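Stoka 2507 clear drawer tray, pack of eight
Reviewed by Tegwen Wynne, October 2025

The 2507 is the long, narrow tray in the Stoka range, sold by Gwilliam in packs of eight. I bought one pack for a bank of shallow drawers in the workshop at Plerside, where the previous arrangement was cardboard dividers and tape. The drawers hold fasteners, drill bits, marker pens, fuses, spare blades and a great deal of heat-shrink tubing. The trays have been in daily use since last December.

Packaging and first inspection

The pack arrives as a single nested stack in a plain carton with a paper band round it. Total weight on the bench scale was 2361 g without the carton. All eight trays were intact. Two had a small raised burr along the top lip where the moulding had not been trimmed flush. A few strokes with a sanding block removed it. There is a peelable label on each tray, and the adhesive leaves a residue that needs white spirit or patience.

Trays nested this tightly are awkward to part. Twisting them slightly works better than pulling. A sheet of tissue between each pair would have helped, and would presumably have prevented the light scuffing I found on the outside of several walls.

Construction

The tray is a one-piece clear plastic moulding with a ribbed floor. Stated wall height is 60 mm, and mine measured between 59.6 and 60.1 mm, good enough to sit under a drawer rail without selecting individual pieces. The floor ribs stiffen the base noticeably. With the tray supported only at its ends and 1000 g of M6 bolts spread along the floor, sag at the centre was just under 2 mm and recovered fully when the load was removed.

The walls are less rigid than the floor. Squeezed at mid-length they move inwards easily, and an overfilled tray will bow enough to bind against its neighbour. If you intend to run a full row across a drawer, leave a gap of 3 mm per tray.
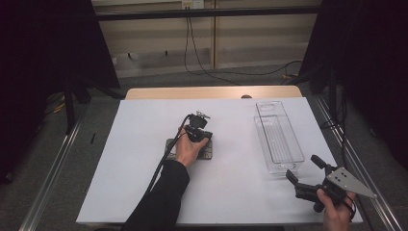 Clear tray, right, with the slotted cutout near its far end.

The slotted cutout takes the Stoka clip, a separate part that joins one tray to the next. Clips are not included. I bought a bag of them and use four. They hold well enough in a drawer but are not strong enough to let you lift two joined trays by one of them, and the instruction leaflet says as much in small print. The cutout is also a route out for very small items. Washers below M3 can find it if the tray is tipped, and I have put a strip of tape over the slot in the tray that holds them.

Visibility

Being able to see the contents is the main reason to pay for clear trays. From directly above there is nothing to complain about. Through the side wall the contents are legible at arm's length, though strip lighting throws reflections along the length of the tray and I usually end up tilting it. The ribs break up the view from underneath, so reading a part number through the floor is not practical. Labels are still needed for anything that differs only by a thread pitch.

Fine scratches have dulled the inside of the two trays that carry drill bits. The ones holding pens and tubing look much as they did when new.

Handling small parts

The ribs have one drawback. Flat items such as shim washers and fuse links settle between them and are hard to pick out with a fingertip. A smooth liner solves this but hides the floor. I cut one from a clear document wallet and it has stayed flat. Mali Price, who shares the drawers with me, prefers to tip the whole tray out on the bench and sweep everything back with a card. The square corners do not help with either method, as grit and swarf collect in them.

Cleaning

Warm water, washing-up liquid and a soft brush along the ribs. Dry them upside down or water will sit in the channels. The leaflet warns against solvents. White spirit used sparingly on the label residue did no visible harm, but I would not leave it standing on the surface. I have not tried a dishwasher.

Comparison with the Jesley long tray

I already had three Jesley trays of similar length. They are opaque grey, have thicker walls and a smooth floor, and bow less when full. The inside corners are rounded and clean out easily. They cost more per tray, have no provision for joining, and the taller wall fouls the rail in my top two drawers. For heavy fixings in a deep drawer I would choose the Jesley. For mixed light stock in a shallow one, the 2507 is the better fit.

Faults to date

One cracked corner, after a fall from bench height on to concrete. The crack has not spread, and the tray now holds cable ties.

Rating

Four out of five. One mark lost for the flexible walls and the untrimmed lips. I have ordered a second pack for the lower drawers.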